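The Night Shift Learns to Hold a Mug

When I first visited the Dultow returns center, on a Thursday in January, the shift was changing and the corridor smelled of coffee and wet coats. Dultow takes back household goods that customers did not want: mugs, kitchen paper, small boxes of food that were never opened. Each item must be lifted, turned, checked and put on a shelf or sent away. For many years this was done only by hand, by people who stand.

Dirceu Caldeira has stood there for 20 years. He told me that the hardest thing is not the weight. It is the wrist, which makes the same small turn all day. "My wife opens the jars at home," he said.

Last year the company bought 3 workstations with paired robot arms from Tolteck. Caldeira was asked to help prepare them, and he said yes before he understood what it would mean. It meant that he spent his mornings in a side room, showing the arms how he handles a cup.

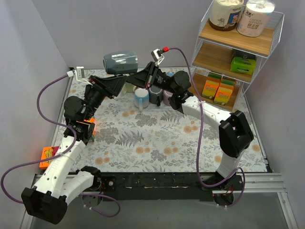

Photo: Ait Brahim / Fulness

A mug is a difficult teacher. It is smooth, it is round, and it does not forgive. With two grippers working so close together, each arm must leave room for the other, and the cups standing behind them must stay where they are. Caldeira keeps a flowered cover on the table. The engineers wanted a plain one, but he argued that real tables have patterns, and he won.

What has changed for the workers is easy to list and more hard to judge. The center employs 367 people, the same as before the arms came. Management says that no one will be dismissed, and the union has this in writing until the end of the contract. But the work is divided in another way. The arms take simple pieces, and the people receive what is left: the strange shapes, the broken lids, the parcels with an angry letter inside.

"Before, I had easy minutes," one woman from the evening team told me. "A mug was my rest. Now every item is a problem." She has asked for longer breaks, and the question is still open.

Caldeira sees it differently, though he admits that his position is a lucky one. He has a new title, a little more pay and a chair — he mentioned the chair two times. On his best day so far, the three stations finished 887 items between them. He wrote the number on the wall calendar in pencil, then went to help the others with the parcels.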